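A Day at the Bukis Packing Open House

I've been going to open houses at warehouses and small factories for years now, mostly because I ran a mail-order business out of a spare bedroom and never quite got over it. Some people visit wineries. I like packing rooms. So when Bukis opened its doors in Nunuvstead this May, I had it on the kitchen calendar before I'd even checked how far the drive was (105 miles, and worth every one of them).

Doors opened at 9 and I was there early enough to stand in the parking lot with a thermos. They give you a visitor sticker and a folded map at the front desk, and then you're more or less free to wander until the first talk. I skipped the talk. The coffee line was long and the packing hall was right there, so off I went.
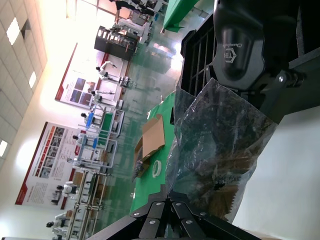 Fill is my favorite part of packing, and I know how that sounds. Get it wrong and a mug arrives in pieces, get it right and the person opening the box thinks you really cared. I spent years with newspaper, then moved on to shredded paper, and I still find bits of it behind the radiator. The brown, stringy stuff they had bagged up in clear plastic looked a lot like wood shavings to me, and I've wanted to try that for ages - it has such a nice springy look, and it makes even a plain jar of jam seem like a present. The work tables are green on top, too, and I'm now convinced mine should be. A brown box and a white roll of tape stand out on it beautifully. On my old table at home the tape was forever vanishing against the top, and I'd be patting around for it with one hand while holding the flaps shut with the other.

I asked one of the hosts about box sizes, which got us going for a good while. Her feeling is that most small shippers keep far too many. She told me Bukis cut its own list down last year and the shelves have been easier to live with ever since. I used to stock every size I could get a deal on, then end up putting everything in the same two anyway, so I was nodding along the whole time!

There was also a short demonstration on taping, done by hand by a man who must have sealed a mountain of boxes in his life. Start the tape a little way down the side, press, pull across the seam in one go, press again. He had us all try it. Mine came out with a wrinkle in it, and he very kindly said it would hold.

Lunch was sandwiches from Psarras, a bakery a few streets over, set out in the break room. Get the one with roasted peppers if you go. I had two, and took a cookie for the road, and then ate the cookie before I'd reached the hall again.

The afternoon was for bags and sleeves, which I knew much less about. I never shipped anything with a circuit in it, so I'd always filed those silvery antistatic bags under other people's problems. They crinkle into a hundred little highlights when they lie flat under the lights, and they're prettier than anything I ever wrapped a candle in. What I took home from that part was mostly about table layout: the open box on one side, the big black slotted crate on the other, and the bag on the white tabletop in between, so everything sits within a short reach. My own setup had the boxes behind me. I must have turned around 300 times a day in the busy season, and it never once crossed my mind to move them.

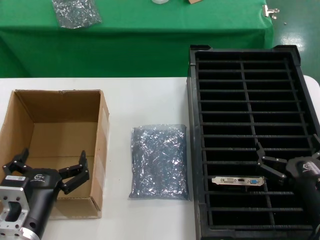
If you want to go

Bukis does the open house once a year. It's free, but you do need to put your name down ahead of time, and the morning spots go first. Parking is behind the building, through the second gate. The first gate says Skullerus on it and belongs to the lumber yard next door, and I can tell you from experience that turning around in there takes some patience.

Wear flat shoes. The floors are hard and you'll be on your feet a lot more than you expect. There's a place to hang coats near the front desk, and water on a table by the break room. Bring a tote bag for samples - I came home with a flat-packed mailer, a short roll of paper tape and a sheet of stickers, and I've already used up the stickers.

I left at 4, later than I'd planned. Next year I'm going to catch the morning talk as well, coffee line or no coffee line.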